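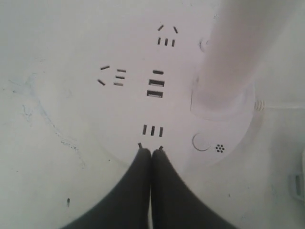

湖畔に滞在するという選択　ハルトウッドの宿を訪ねて

ハルトウッドは、トレデナス湖の北岸に位置する客室数15の宿泊施設である。かつて製材所の管理棟であった石造りの建物を改修し、周囲の森林の保全と宿泊事業の両立を運営の基本方針に掲げている。敷地内への自家用車の乗り入れは認められておらず、宿泊客はダスタム駅から送迎車を利用する。

客室は湖側と森側の2種類に分かれる。湖側の客室には広い縁台が設けられ、早朝には対岸の稜線を望むことができる。暖房には敷地内の間伐材を用い、給湯の一部は屋根の集熱設備によって賄われている。

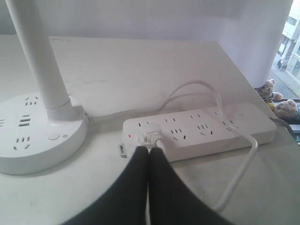
食事と地域の産物

館内の食堂「ロシャ」では、近隣の農家から届く野菜と湖で獲れるマスを中心に献立が組まれる。夕食は3皿の構成で、内容は仕入れに応じて日ごとに変わる。朝食の黒パンは厨房で焼かれ、希望者は昼の散策用に包んでもらうこともできる。

湖岸の遊歩道は宿の裏手から始まり、湿原を抜けて旧製材所の水路跡に至る。5月には水鳥の営巣に配慮し、湿原区間の通行が制限される。
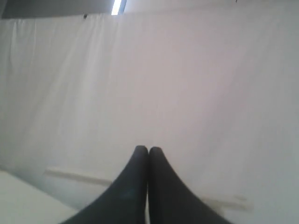 連泊の場合、客室の清掃は毎日行われるのか。
清掃は2泊ごとを標準としている。タオルの交換を希望する場合は、前日の夕刻までに受付へ申し出ることとされている。

宿泊料には、湿原の維持管理に充てる協力金が含まれる。遊歩道の木道の補修は冬季に実施され、昨季は延べ100メートルの区間が新しい板に改められた。

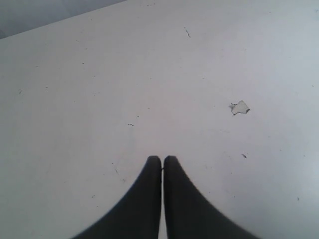

静かな滞在のために。ハルトウッドにて

予約は電話および書面で受け付けている。送迎車の利用には事前の申し込みを要する。掲載内容は2021年1月1日現在のものである。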